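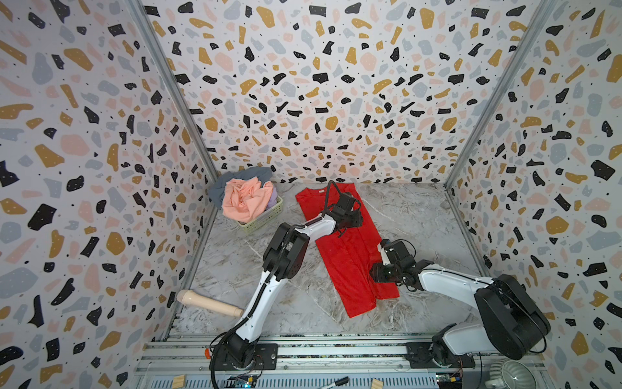 Caoimhe Scanlon and the Long Road to a Folded T-Shirt

2/3/25

204 shares

Search this site Go

I had been meaning to get over to the Steltitz workshop ever since a reader wrote in to say there was a woman there teaching a pair of robot arms to do her laundry. When I finally made it, Caoimhe Scanlon had the kettle on before I had my coat off, and we must have talked for the length of a good long movie before either of us got near the bench.

She came to this by way of sewing. "I made costumes for years," she told me, "and I know cloth pretty well with my hands. What I didn't know is how much of that I'd never put into words. You try telling a machine where a sleeve is!"

The project is called Clekine, after a nonsense word her niece used to say, and it started in August on her kitchen table with one arm and a dish towel. The second arm came later, and with it the move to the shared shop, where there was room to bolt everything down to a proper aluminum rail. She has spent $770 of her own money so far (she keeps the receipts in a cookie tin and let me see the total, with a bit of a wince), and the rest has been parts handed down by other members.

I asked about the walls, which are the first thing anyone notices, all those black and mustard and pink flecks. "I like them," she said, and laughed. "I look at that bench every evening. I wanted it cheerful. The floor I picked to look like marble, so it's practically a hotel lobby in there."

Most of her practice is with T-shirts. She lays one out, starts the program, and watches the grippers come in over the cloth. The trouble, she says, is in the pinch. "Too high and you've got a handful of air. Too low and you're grinding plastic into the floor, and that's a sound you feel in your teeth. A towel forgives you. A T-shirt has sleeves, and a sleeve goes where it likes."

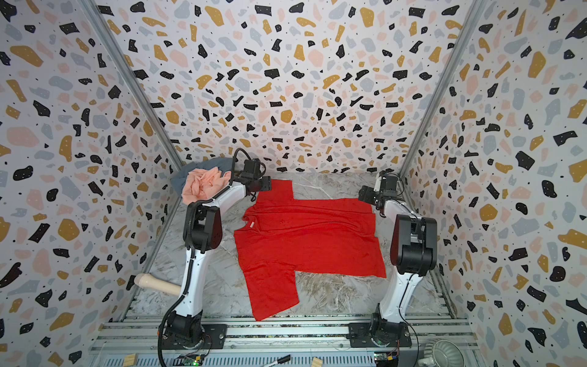
The red T-shirt spread out between the two arms, with more clothes waiting in the back corner.

Her notebook has 72 attempts written up in it, in pencil, each with a line or two on what went wrong. I was allowed to leaf through. "Left let go early," says one. "Nice first fold, then disaster," says another, and I thought I could say the same about a few of my own Saturday chores, if I'm honest with you.

She is a great believer in red cloth for this work. Against a gray and white floor it is easy on her own eyes at the end of a day, and she says the wrinkles show up nicely too. Darker shirts she is putting off until the control program, which she calls Stovemis, behaves itself a little better.

What comes next? "Socks," she said, without a pause. "Everybody asks for socks. I'm not ready for socks."

2 comments

Ó Flaithearta
Lovely read. Does she use the same gripper fingers on both arms? Mine slip terribly on anything thin.

costumebox
I'd happily let it practice on my ironing pile. Please go back and visit when she gets to the socks!

Share this story
Search this site Go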